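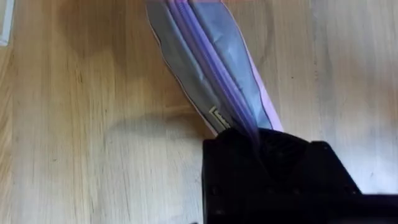 Posted by the minutes secretary, Nokgate Robot Group
Sat 20 April

OK, minutes, such as they are (I typed while eating). We spent most of the time on the Louro arm dropping storage bags. It did 329 picks on the Plilard table and let go on 54 of them, nearly all with the purple zipper bags stacked together! My guess was weak grip force, but the log says the jaws opened by themselves mid-move, and that's a safety matter in my book.

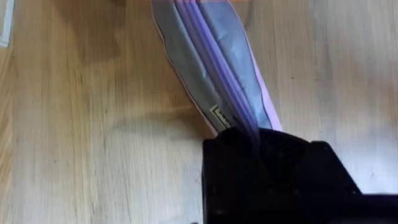

So we agreed that hands stay off the table while the arm is powered, even for a quick tidy. I'll swap the gripper cable and rerun the bag stack at slow speed. Zestix gets a fault report from me, with the log attached. We also argued over the stop button being too far away and voted 4 to 4 on moving it, so that's back on the list for June.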